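Clommont Community Kitchen
Second progress report to the Rahman Fund
27 December 2020

Dear friends at the Fund,

It has been a long fall, and I have put off writing this until the ovens were off and the building was quiet, so please forgive me if it wanders a little. You asked in September for a plain account of how the cooking classes and the take-home meals were getting along, and what we had spent, and I will try to cover both before I run out of page.

The classes first, as they were the heart of what you agreed to pay for. We had planned to run them in the big room at Clommont with everyone at the long counter together, and of course that could not happen this year. We moved to very small groups with the windows open, and everyone kept their coats on by November (I taught one whole evening on pie crust in mittens, which I don't recommend, though the butter stayed beautifully cold). The Gundham site did the same on a smaller scale. Between the two places we had 209 people come through at least once, a good many of them new to us, and quite a few who told us they had never cooked a meal from scratch before.

What people wanted to learn surprised me a bit. We had built the course around soups, beans and roasting trays, and those went well enough, but over and over we were asked about keeping food: pickling, freezing, drying herbs, what to do with a big bag of cabbage when you live alone. So from the fourth week on we changed the plan and gave half of each session to it. The quick pickles were the favorite by a long way. I think it is partly that you get something to carry home and look at on the shelf, and in a year like this one that counts for a lot.

We also spent more time than I expected on simple kitchen habits, such as labeling things, putting the date on leftovers, and reading the small print on a package before guessing at it. It sounds dull written down, but the groups enjoyed it, and it led to some of our best talks about money and waste.

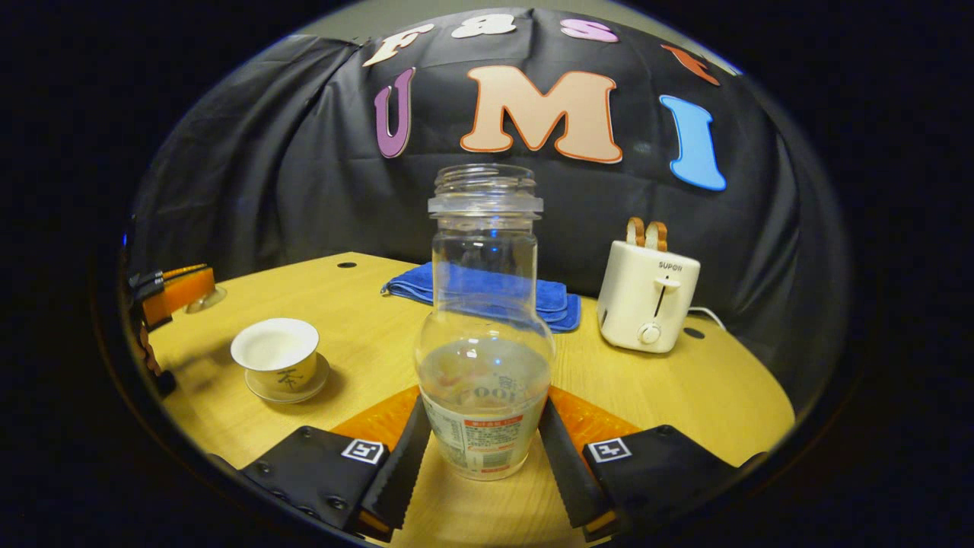

One reader of our fall newsletter wrote back that the keeping lessons were all very nice but that she would rather have had more suppers she could get on the table in twenty minutes, because she comes home tired and a jar of pickled beets is no use to her at six o'clock. I thought that was fair. We have added a set of fast weeknight dishes to the winter plan, mostly eggs, noodles and things done in one pan, and I wrote to thank her for it.

On to the meals. Between September and the week before Christmas we sent out 3149 take-home dinners, which is more than we promised you and frankly more than I thought our old stove could stand. The chili and the chicken with rice were the steadiest, and the lentil loaf improved a great deal once we stopped being shy with the onions. We did have one bad stretch when the walk-in cooler at Gundham quit and we had to carry everything over to Clommont in a hurry. We lost some milk and a case of greens, but no dinners were missed.

The cooler is the one place where the budget has slipped. The repair came to $779, and we had nothing set aside for it. I covered it from the travel line, seeing as none of us have traveled anywhere, and I hope that is all right with you. If you would like it shown differently in the year-end figures, please tell me and I will move it. Groceries have run a little over as well, mainly flour and cooking oil, but the savings on room rental have just about evened that out.

The recipe book is behind. We are calling it the Kurus Book, after the street where the kitchen began, and I had hoped to enclose a copy with this letter. The recipes are all in and tested, but the layout is only half done and I keep finding places where we wrote "a tin" and ought to have said what size. I would now expect it in early spring.

For the winter, we plan to keep both sites open with the same small groups, start the weeknight dishes, and try two sessions just for teenagers, who have been asking. I would also like to talk with you about a newer stove, though that can wait for a proper conversation.

Thank you again for your patience with us, and for the kind note you sent in the fall, which is still pinned up over the sink at Clommont. The receipts are in a separate envelope.

With warm wishes,
The kitchen coordinator, Clommont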